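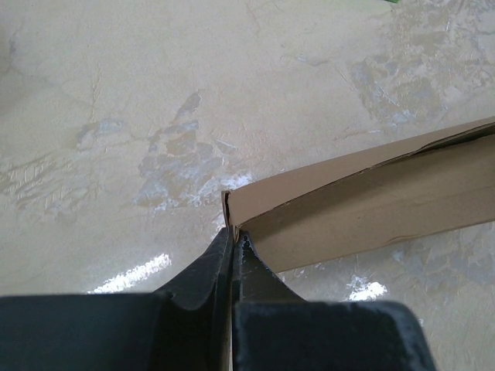 Eimear Ní Mhurchú demande si on peut enfin rouvrir la rampe du fond, parce que les plus jeunes n'attendent que ça. Oui, Eimear, on peut ! Tout le détail est dans la fiche.

FICHE DE CONTRÔLE – SKATEPARK COUVERT IMIK
Visite du 18-01-2022
Contrôle : Junaid Rajput et Jordan Penrose

1. Quarter nord
Visserie du coping : OK
Panneaux de roulage : OK
Commentaire : il roule comme un neuf, un vrai bonheur. Junaid a passé la main sur toute la longueur, rien n'accroche.

2. Rampe du fond
Jonction bas de rampe / sol : OK après reprise
Garde-corps de la plateforme : OK
Commentaire : le petit ressaut de 4 mm signalé par Babar Bukhari a été poncé. Bravo à lui pour l'œil ! Réouverture dès ce soir, casque obligatoire comme partout.

3. Funbox et rail
Fixations du rail : À REVOIR
Arêtes métalliques : OK
Commentaire : côté mur, une platine bouge quand on appuie fort. Rail fermé avec de la rubalise jusqu'au resserrage. La funbox reste ouverte, et franchement elle est géniale depuis qu'on l'a tournée dans l'autre sens.

4. Casiers et banc
Serrures : 88 essayées, 4 bloquées
Banc : OK
Commentaire : les clés de rechange sont commandées chez Kostiuk. En attendant, ne forcez pas, ça tord les languettes.

5. Matériel de prêt
Casques : OK sauf un, jugulaire fendue, retiré
Genouillères : OK
Planches : roulements à nettoyer sur la Zedau rouge
Commentaire : Eilif Løken propose un atelier roulements un de ces soirs, venez avec vos vieux chiffons (et vos copains, même ceux qui ne skatent pas encore !).

6. Secours et circulation
Trousse de secours : compresses à racheter
Issue côté parking : dégagée
Éclairage : OK
Commentaire : merci de continuer à laisser les sacs contre le mur des casiers, on voit la différence.

Budget réparations restant : 900 euros. On aimerait en garder une partie pour les nouveaux modules de mai.

Reste à faire
Resserrer la platine du rail : Jordan
Compresses, jugulaire : Junaid
Serrures : à réception des clés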